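Wrist views, rumpled ground, and a pairing metric that lied to me

I spent most of April on the matching step in Lallum, the small library I keep for aligning wrist camera streams with head camera streams in shoe-sorting data. These are notes on what I changed and what I measured. The code that goes with them is in the Dillex branch.

The old method estimated a ground plane from the printed grid on the mat. Detect line segments, group them into two vanishing directions, intersect, fit a homography, and read off the gripper pose relative to the plane. On a taped-down rigid board this is close to free accuracy. On a soft mat the lines bend, and a bent line gets split into several short segments that vote for different vanishing points. RANSAC picks whichever group is longest. In practice that meant the pose estimate jumped whenever a fold entered the lower half of the view, where the squares are large and the segments are long.

I had been scoring this with reprojection error on the inliers. That number looked fine the whole time. Of course it did: a fit that throws away every segment crossing a wrinkle has very good inliers. Dwight Caron pointed this out in a two-line email after reading the Azimi write-up, and he was right.

The replacement score is agreement between two wrist views of the same episode. Pick a landmark both views can see, predict its position in one from the pose in the other, and measure the miss. I used contact points where something rigid meets the mat, mostly furniture feet, as the landmark. A dark foot cap on a pale surface is easy to localize and the mat is pinned there, so local deformation matters less than it does a few squares away.

The test set is 1,779 view pairs from 17 episodes. The episodes below use a shoe rack as the fixture, with the gridded mat under it. 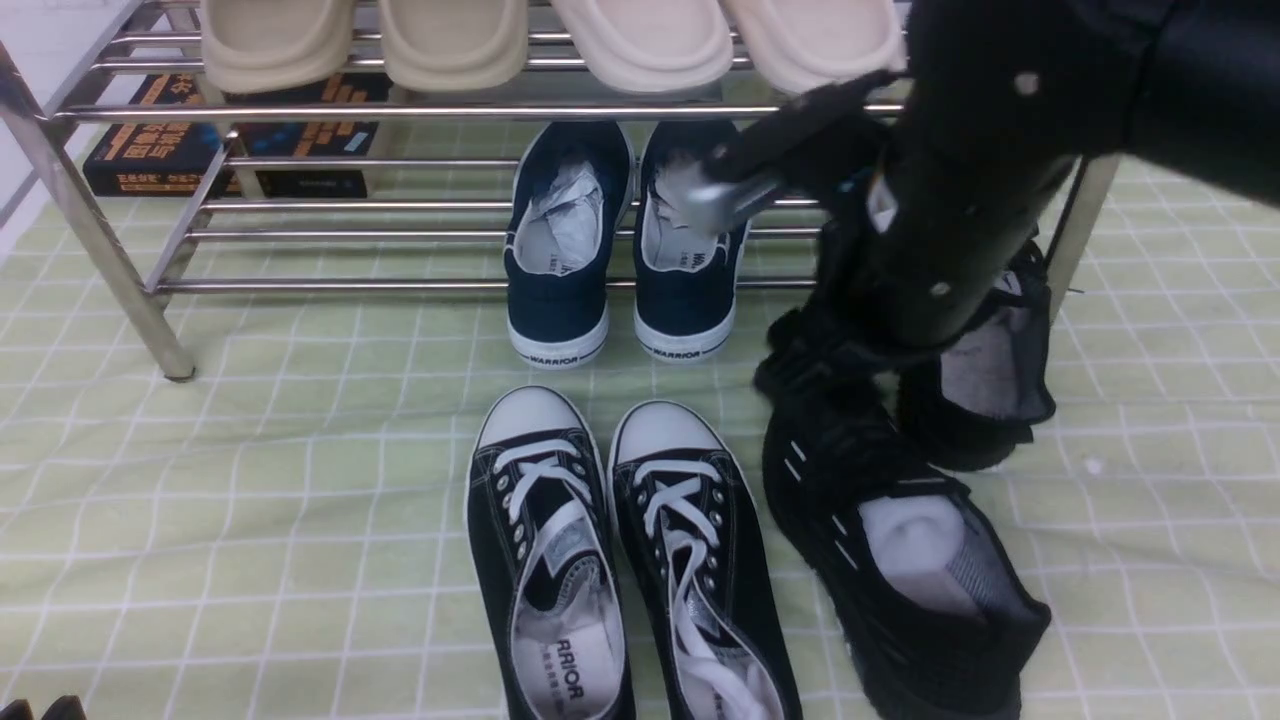
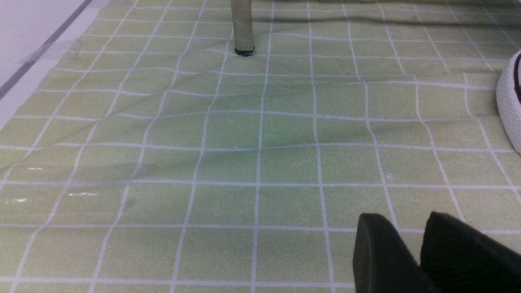
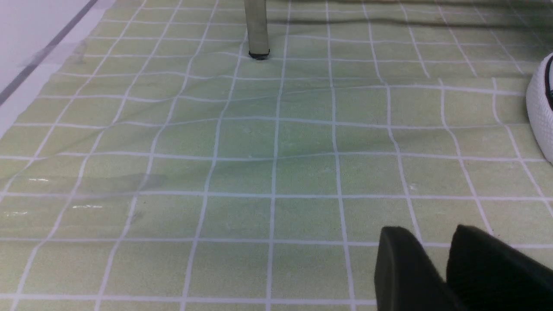 With the new score, the plane fit failed outright on 6 of the 17 episodes, where "failed" means the median miss was larger than one grid square. All of them had passed under the inlier score. I reran the worst one with three different seeds and got three different planes.

What I use now is dumber. Lallum fits a coarse height field over the mat, one control point per four squares, with a stiff smoothness prior and the foot contacts held fixed at zero. The line detector only supplies intersections, which survive bending much better than segments do. An intersection is a local feature and doesn't care whether the line it sits on is straight half a meter away. The solver starts from the previous time step, so it converges in a few iterations.

The same failure list under the height field is empty at the one-square threshold. At half a square it isn't, and the remaining misses come in two kinds. The first is glare, where a specular streak wipes out an intersection or produces a false one next to it. I mask saturated pixels plus a small margin, which helps with the first case and does little for the second. The other kind is shadow bands far from the camera, where the grid is already compressed and the contrast drops below what the detector needs. I've stopped using anything past the far third of the mat.

Skorketti, the older tracker, still assumes a plane. I'm leaving it that way for now because two other scripts depend on its output format. If you use it on a cloth or a loose mat, don't trust its confidence value.

Still to do: the smoothness weight is hand-set, and I haven't checked whether one value holds when shoes are dragged and the mat moves with them. The episodes I have are mostly lifts.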